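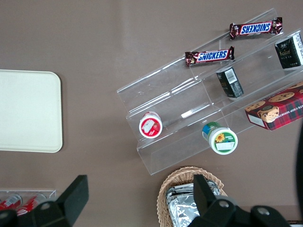
Our project was about how a snack table persuades people to buy things they had no plan to buy. The course title is Small Retail Spaces, and our group (Zineb Zerouali, Benedikt Ruchti, Pavithra Panicker) drew "layout" out of the hat after the other teams had made off with "pricing" and "smell." We borrowed a clear acrylic stand with stepped shelves and spent a good part of August arguing over what belonged on it. Set on the diagonal, with two Snickers bars on the upper tiers and a tartan cookie box further down, it looked either lively or knocked over, depending on which of us you asked. The two logos faced opposite ways. Benedikt called this dynamic. Pavithra called it a Snickers bar that was upside down.

Background

Our starting point was the kiosk at Plullby Hall, which sells snacks from one deep shelf. Whatever is at the front sells, and whatever is at the back goes on to a long and private retirement. Ülle Rozīte, our instructor, suggested we stop complaining about the kiosk and build a better one on a tabletop. The budget was $23, so "build" turned out to be a generous word.

What we tried

Layout A put the small things on the stand and left the drinks for later. Chocolate and little boxes suit the narrow shelves, but the clear dividers do nothing to hide a box that has tipped over. Every lapse is on show from every angle.

Layout B gave the stand to the drinks. We moved sandwiches into a basket and kept a rounded tray in the middle for whatever the customer picked out. Bottles are heavier and taller than chocolate and they stay where you put them, a quality the group had come to respect.
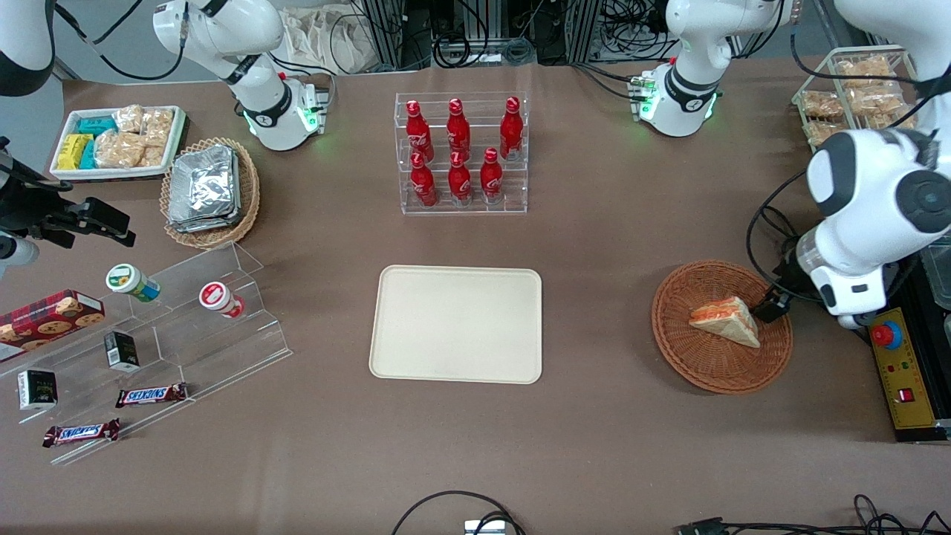 The middle tray caused the longest discussion of the project. Zineb wanted it kept clear so that people would feel invited to fill it. Benedikt thought a bare tray looked like a shop that had given up. We tried it both ways on classmates and Zineb won, though 5 people asked her where the free samples were.

Baskets did better than we expected. A sandwich in wicker looks like somebody's lunch, and a sandwich on bare acrylic looks like evidence.

Problems

Tall things have to go at the back. We knew this and still got it wrong twice. We also never settled which way a label should face when customers can come from both sides of the table – Pavithra's proposal was to put the table against a wall.

Next steps

Samah Ait Ali from the kiosk has agreed to try Layout B on her counter, minus the diagonal. Benedikt has asked for his objection to be recorded here, and it is.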